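Will it do the cupboards?

Nkrumah Odoi has been asked when he will have a robot that can put the shopping away so many times that he has stopped giving a date. "I used to say three years," he tells me. "Then I noticed I'd been saying three years for a while. Now I say it depends how much you like your jars."

We are upstairs at Corden, in a long room with a kettle at one end and a sink that everybody seems to believe belongs to somebody else. The firm makes software that teaches two-armed machines to tidy, sort and pack, and Odoi runs the part of it that deals with homes and small shops. It is a November afternoon, already getting dark at four, and there are mugs in the sink. I mention the mugs. He has been expecting it.

"Everyone mentions the mugs. We can wash a mug. We can wash that one, the straight one with no handle to speak of. The one with the handle shaped like a cat's tail, I'd give it evens."

Odoi came to the work from warehouses, where he spent years persuading conveyor belts to agree with one another. Warehouses, he says, are easy to love. The boxes are square, the floor is flat, and people who leave a shoe in the aisle get spoken to. A kitchen has none of these advantages. "My mother's kitchen has a drawer you have to lift and then pull. She has never explained this to anyone. You learn it by failing to get a spoon."

His group's main project is called Lavulix, a name he did not choose and pronounces with care. The idea is to take a short list of dull jobs and do each of them properly before moving on to the next. The list stands at 19. On it are moving jars from one container to another, folding tea towels, clearing a draining rack and facing up a shelf, which is the shopkeeper's term for pulling everything forward so the shelf looks full. Laundry is absent. I ask why.

"Socks," he says, and leaves it there.

How a job gets learned is less mysterious than I had hoped. A person guides the arms through it, over and over, and the software is trained on the results. For the jar task they gathered 600 runs. I suggest this sounds like a lot of trouble to go to for a jar. Odoi says a toddler puts in more hours than that and drops more.

"The lifting isn't the interesting bit," he says. "Lifting is fine. It's two jars standing close together. You want the one behind and the one in front is in the way. You'd nudge it with a knuckle and not know you'd done it. Try writing down what you did with your knuckle."
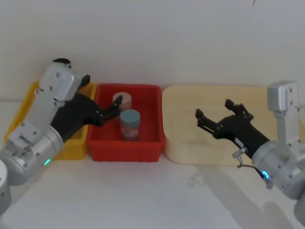 Peson, who looks after the shop-floor trials and had been eating a sandwich within earshot, thinks the knuckle speech is overdone. Her view is that people in shops don't care in the least about elegance. They care whether the job is finished when they come in at six, and whether anything is on the floor. If the machine takes all night over one tray, so be it, it was going to be there all night in any case. She would sooner have something slow that can be left alone than something clever that needs a minder.

Odoi concedes the point with a wave, as a man does who has conceded it before. Speed is the thing visitors pick on first. A practised person shifts a couple of jars in the time it takes to say so. Lavulix, on its last timed trial, took 33 seconds over the same work, and he reports that watching it is a bit like waiting for someone else to find their keys. "You want to reach in. We've had to ask people not to reach in."

Glass makes everyone nervous. So do lids, though for a different reason: a lid that hasn't been screwed down looks exactly like one that has, until you pick the jar up by it. "That catches humans too," he says. "I've got a carpet at home that used to be cream. But when I do it, it's an accident, and when the robot does it, it's a news story."

I ask about the videos, the ones where a gleaming figure strolls into a gleaming flat and makes an omelette. He is polite about them. He would like to know how many omelettes there were before that one. He would also like to know who washed the pan.

What does a shop get for its money at present, then? The only customer he will talk about is Nutsugah, a grocer's with three branches, which has had a pair of arms in the stockroom of one of them since the spring. They move goods between trays overnight. In the first week they stopped whenever the fridge motor came on, and it took two visits to work out that the bench was trembling. A folded piece of cardboard went under one leg. Odoi insists on my including the cardboard. "People think it's all mathematics."

The staff there, according to Peson, were suspicious for a fortnight and then began leaving it notes. Most of the notes are complaints. One asked it to do the bins.

Could it do the bins? "It could do a bin," says Odoi. "A particular bin, in a place it knew, with a bag that behaved." He thinks about it. "Bags don't behave."

This is the pattern of the whole conversation. Every yes comes with a small fence round it. Yes to jars, if the arms can get round them. Yes to towels, if they're towels and someone hasn't left a fork inside. He doesn't seem embarrassed by the fences and talks about them much as a gardener talks about slugs. Each year they move out a bit, he says, and he would rather tell me where they are than have me walk into one.

Would he have one at home? He would, for the dishwasher, and only for emptying it. Loading it is a matter on which he and his wife hold firm and separate opinions, and he doesn't see what a third party would add.

By the time I put my coat on, Peson has gone back to her trial and the mugs are still in the sink. Odoi looks at them, rolls up one sleeve and turns on the hot tap. He starts with the cat.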